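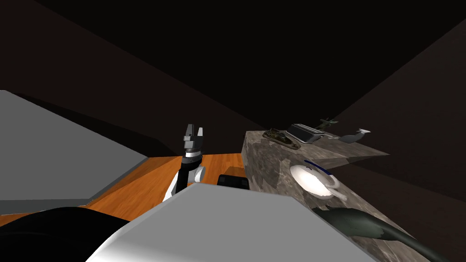

Entorno simulado Zoneo, cocina con encimera de aspecto marmóreo. Pinza abierta y orientada hacia arriba.

Tiempo de lectura: 3 minutos

Cuaderno de laboratorio – Grupo de teleoperación, sede de Givville
Fecha: 2024-01-13
Anotado por: Yaw Amegashie

Objeto de la sesión. Registro de demostraciones por control remoto en el simulador, tarea «llevar el cuenco blanco al borde izquierdo de la encimera». Las demostraciones se incorporarán al conjunto Agbenyega, que antes de esta sesión contaba con 1,585 episodios aceptados.

Configuración. Mando Imer en modo de velocidad, con la ganancia de traslación al 60 % y la de rotación al 40 %. Límite de 500 pasos por episodio. Se conserva la vista desde el cuerpo del robot, conforme a lo acordado en agosto, y no se habilita la cámara cenital durante la grabación.

Disposición de los objetos. Al fondo de la encimera quedan el tanque de juguete, el aparato similar a una tostadora y el avión verde. El cuenco de borde azul está hacia el centro, más próximo al robot, y el objeto alargado verde oscuro cruza el borde cercano. Los objetos del fondo actúan como distractores y no deben tocarse. El asa del cuenco sale por la parte inferior derecha, lo que obliga a decidir el agarre antes de iniciar la aproximación.

Procedimiento para el operador.
1. Girar la muñeca hasta que los dedos apunten hacia abajo antes de desplazar el brazo sobre la encimera.
2. Aproximarse al cuenco por el lado izquierdo, con la pinza abierta.
3. Cerrar sobre el borde. El agarre por el asa se registra con etiqueta aparte.
4. Elevar, trasladar y depositar sin arrastre.
5. Abrir, retirar el brazo en vertical y marcar el fin del episodio.

Observaciones. El giro inicial de la muñeca consume demasiados pasos con la ganancia actual y deja poco margen para la colocación. En varios intentos el operador corrigió la orientación con el brazo ya en movimiento; la trayectoria resultante es válida, aunque poco recomendable como demostración – la política tiende a reproducir la vacilación. Dichos episodios se han separado en la carpeta de revisión y no se han eliminado.

La iluminación de la sala virtual es baja. El interior del cuenco se distingue sin dificultad, pero el objeto verde oscuro ofrece poco contraste y conviene verificar su posición en el visor de estados antes de cada reinicio.

Pendiente.
– Repetir la serie con la ganancia de rotación al 60 %.
– Confirmar si el recuento de pasos incluye la espera previa al primer movimiento del mando.
– Revisar el modelo de colisión del asa; en un episodio la pinza se cerró sin que el simulador notificara contacto.
– Unificar el nombre del objeto gris y blanco del fondo, que figura de dos maneras distintas en las etiquetas.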